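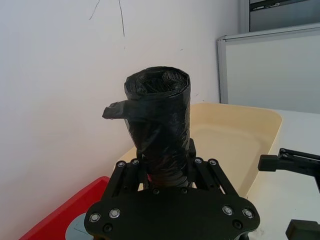 Markwood Community Kitchen – Waste and Recycling Team

Section 4: Bins, liners and collection

4.1 Before you start

The kitchen has three waste streams: general waste, food organics and mixed recycling. Each has its own indoor bin and its own wheelie bin in the side lane. Read this section before your first closing shift. If you have come from the Aranda site, note that the lid colours are the same but the collection days are different.

You will need:
Black garbage bags, on the roll (general waste only)
Compostable liners (food organics only)
Disposable gloves
The lane key, from the hook inside the pantry door

Mixed recycling goes in loose. Do not line the recycling bin.

4.2 Fitting a garbage bag to the general waste bin

1. Put on gloves and lift the bin out from under the bench.
2. Check the bottom of the bin. If there is liquid or food in it, wipe it out and dry it with paper towel.
3. Pull one bag from the roll and tear along the perforation. Tear slowly, as a crooked tear will leave a notch in the next bag.
4. Rub the open end between your fingers until the sides separate, then shake the bag out to its full length.
5. Lower the bag into the bin and fold the top over the rim by a hand's width all the way round.
6. Press the air out from between the bag and the bin wall. A bag with air trapped under it will ride up when the first plate is scraped.
7. Fit the retaining ring and slide the bin back.

Note: The Nurnum bin by the dishwasher has no retaining ring. Knot a corner of the bag at the back to take up the slack.

Caution: Do not double-bag as a matter of course. Use a second bag only if the first has split.

4.3 Changing a full bag

1. Change the bag when it is three-quarters full, and at the end of every shift regardless.
2. Remove the retaining ring and gather the neck of the bag.
3. Tilt the bin slightly to let air in down the side, then lift the bag straight up. If it will not come, lay the bin down and slide the bag out.
4. Tie the neck in a single firm knot.
5. Carry the bag by the neck, away from your legs. Do not drag it across the lane.
6. Wash your hands before going back to food preparation.

Caution: Broken glass and skewers must be wrapped in newspaper and placed in the rigid tub under the sink. Never push a bag down with your hands or feet.

4.4 Food organics

Fit a compostable liner to the green caddy and empty it at the end of each shift, even if it is nearly empty. Meat, bones, bread and coffee grounds are all accepted. Teabags are not, and neither are the stickers on fruit – peel these off first.

Black garbage bags must not go in the organics wheelie bin. A load was rejected in February for this reason and the kitchen was charged for a second pick-up.

4.5 Putting the bins out

1. Wheel the bins to the kerb after the evening clean, handles facing the building.
2. Leave a gap of half a metre between bins.
3. Check that every lid closes flat. Pukden will not empty a bin with a raised lid.
4. Lock the lane gate and return the key.

4.6 Storage and reordering

Bags and liners are kept on the bottom shelf of the dry store, away from the water heater. Keep the rolls in their carton until they are needed. The general waste bags are 56 litre and come in cartons of 1000. When you open the last carton, write it on the order sheet and tell Huguette Poirier. Compostable liners go brittle with age, so use the oldest packet first.

Questions about missed collections go to Fatima Ezeani, extension 71.

Section last revised 19 Mar 2023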